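Projektbericht: Vertriebswege für Zutrittskontrolltechnik im Mittelstand
Verfasser: Wondimu Abdella
Stand: 20. März

1 Aufgabenstellung

Untersucht wurde, über welche Vertriebsstufen elektronische Schließzylinder zu gewerblichen Endkunden gelangen und an welcher Stelle die technische Beratung stattfindet. Ausgangspunkt war das Sortiment des Herstellers Bovstead, der seine Baureihe Usis ausschließlich über Handelsvertretungen und Errichterbetriebe anbietet. Der Onlinehandel blieb unberücksichtigt.

2 Vorgehen

Angeschrieben wurden 300 Errichterbetriebe. Der Fragebogen umfasste 19 Fragen zu Lieferzeiten, Schulungsangebot und Reklamationen. Ergänzend wurden 10 Leitfadeninterviews geführt, überwiegend mit Technikern im Außendienst. Die Handelsvertretung Habte stellte anonymisierte Auftragsdaten zu 600 Vorgängen bereit. Aufträge ohne Montageleistung wurden vor der Auswertung entfernt.

3 Ergebnisse

Die Beratung liegt überwiegend beim Errichter. Die Handelsvertretung wird meist erst hinzugezogen, wenn Zylinder verschiedener Hersteller in einer Anlage verwaltet werden sollen. Reklamationen betreffen selten die Mechanik — häufiger wurden falsche Zylinderlängen bestellt oder Berechtigungen fehlerhaft angelegt. Betriebe mit Herstellerschulung klären solche Fälle in der Regel ohne Rückfrage beim Vertreter.

Die Verwaltungssoftware Evus wird in den Interviews unterschiedlich bewertet. Bemängelt wird vor allem der Export der Schließpläne.
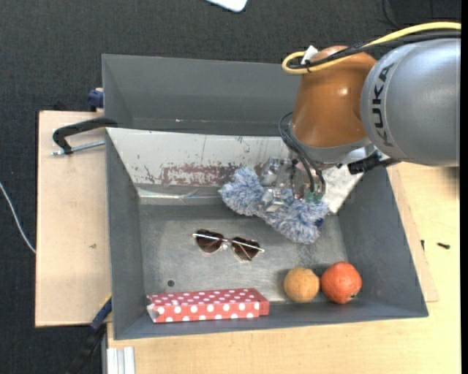 Fachbereich Technik — Studentische Projekte

4 Einschränkungen und Ausblick

Die Auftragsdaten stammen aus einem einzigen Vertriebsgebiet. Aussagen über regionale Unterschiede sind damit nicht möglich. Eine Nacherhebung zu Wartungsverträgen ist für Juni vorgesehen, der Fragebogen wird dafür um einen Abschnitt zur Batteriestandzeit erweitert.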